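**Open day at Nedari, May 16, 2026**

1/ I came back from the open day at Nedari and I want to write down a few things before I forget them. I was visitor 606 on the list, so it was quite full.

2/ First we heard a short talk by Hafþór Dalsgaard about how they teach a robot arm to handle food. He speaks slowly, which I was thankful for.

3/ The teaching is done by hand. A person takes a gripper in each hand and does the task again and again, over 50 times for one vegetable. I did not expect so much patience is needed.

4/ Corn on a plate, with both grippers:
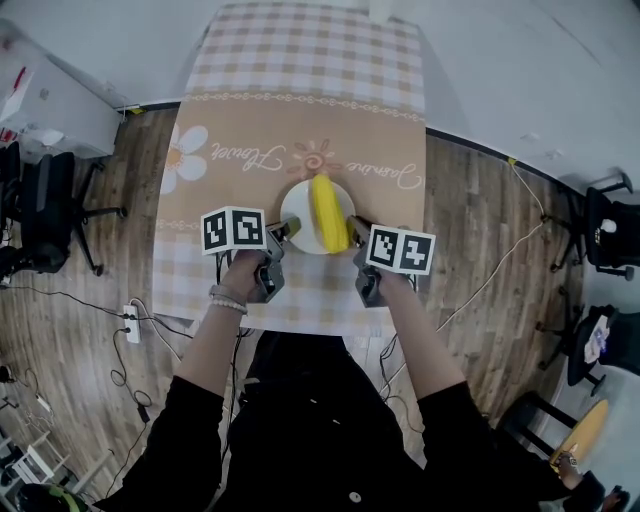

5/ Rhydian Morris wrote to me that at Virkus they gave up on corn in January and went back to potatoes, and he would like to know how Nedari deals with the leaves.

6/ I did not ask about leaves, sorry. The next visit is at Zikska and I will put it on my list.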